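Sending it back: Ismael Moura on shop returns, bad sizing and the cost of "free"

11/03/2018

Ismael Moura is late, then early for the next thing, so we talk standing up. He ran returns for Rezende, the online clothes shop, before going out on his own. These days he advises small shops on what to do when the parcels come home.

First question, the obvious one. Why do people send so much back?

"Sizing. Mostly sizing. People think it's customers being cheeky, wearing a dress to a wedding and posting it back with the tags tucked in. You get that. Not a lot. What you get is somebody who ordered a twelve and a fourteen because your twelve has been three differnt sizes this year."

He has numbers. In one August at Rezende his team opened 683 returns of a single coat. Of those, 487 had the same reason ticked on the slip: too tight in the arm.

"And the coat was still on sale! Same pattern, same arm. I took the slips upstairs in a shoebox. They said thank you and put the shoebox on a shelf."

Was it ever fixed? Next winter, he says. New supplier, a firm called Ostov. Arms fine, pockets too small. He laughs at that for a good while.

The slip

Moura is keen on the returns slip. Very keen. Most shops copy theirs from another shop, he reckons, and the reasons on it are useless. "Changed my mind" is the one he hates.

"What does that tell me? Nothing. They changed their mind about what? The colour was wrong, it itched, it came after the party. Give them a line to write on. People will write on a line if you leave one."

His own version has 2 questions. What did you expect, what did you get. Pieter Fourie, who runs the knitwear shop Flarkisero and was one of his first clients, was doubtful about it. Thought customers would leave it blank.

"I did think that," says Fourie, on the phone later. "Then the first week we had a woman fill both sides about a cardigan. Very fair, most of it. We changed the buttons."

Back to Moura, who by now has his coat on. I ask about packaging and he sits down again.

"Bags. I like a bag. A box for a jumper is daft, you're paying to post air. But get one with the second sticky strip, so it can go back in the same thing. Otherwise it comes home in a bin liner with half a roll of tape on it."

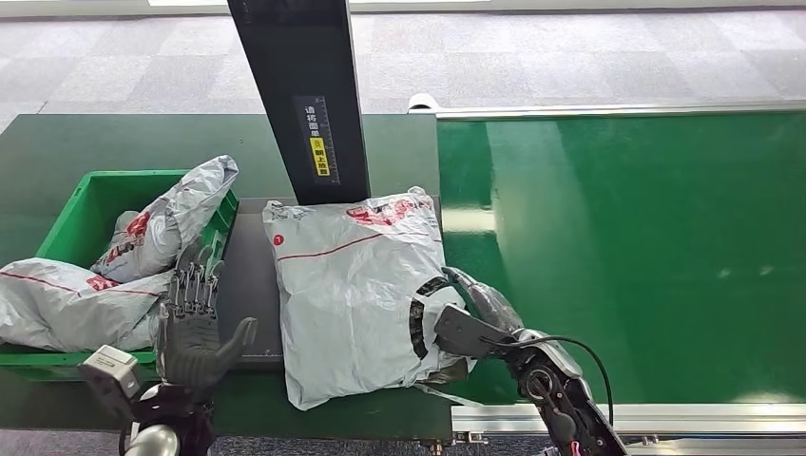

Who should pay?

Here he goes against the trade a bit. Free returns, he says, were a mistake for small shops, and they only did it becuase the big ones did.

"Somebody pays. It's in the price of the jumper. So the customer who keeps everything is paying for the one who keeps nothing."

He would charge a small flat fee and drop it if the fault is the shop's. Wrong item, bad seam, wrong size on the label. Fourie tried it. Orders dipped for some 20 days, then came back up. He was nervous the whole time, he admits, and nearly scrapped it twice.

Any shop that does it well? Sterorska, Moura says straight off. Shoes. They print the real inside length next to every size, and how wide. Dull page, he says, lovely page. He has bought three pairs and kept the lot.

And his own worst return? Long pause. A lamp, he says. Kept the box in the hall for months, missed the date, still has the lamp. His wife has it in the spare room, facing the wall.

Then he's off, scarf left on the chair. I've posted it on to him.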